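Section 4. Folding T-shirts for the Clovari drawer inserts

Okay, shirts! I fold over 63 of these most laundry days (big household), so go at your own pace.

1. Set the insert to the narrow slot and click both tabs.
2. Lay the shirt face down, collar away from you.
3. Fold each side in to the middle, sleeves too.
4. Bring the hem up to the collar, then fold in half again.

Caution: don't force a sweatshirt into the narrow slot. I cracked a tab that way in September.

Note: v-necks go on top at my place, but suit yourself.

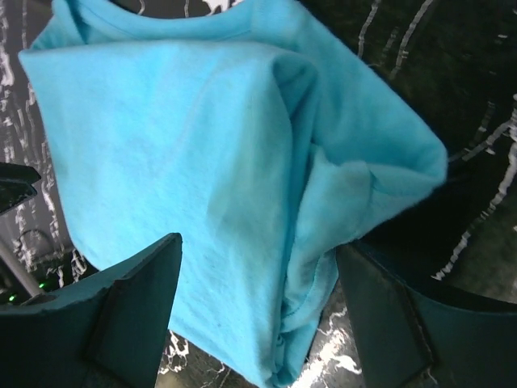
Soft old cotton knits are the ones I save for last. They slump, and they come out of the basket in a wad. With a bunched-up blue one like this, I look for the ribbed collar first, shake the shirt out from there, and smooth the creases with my palm before step 2. Pilling doesn't bother the insert at all.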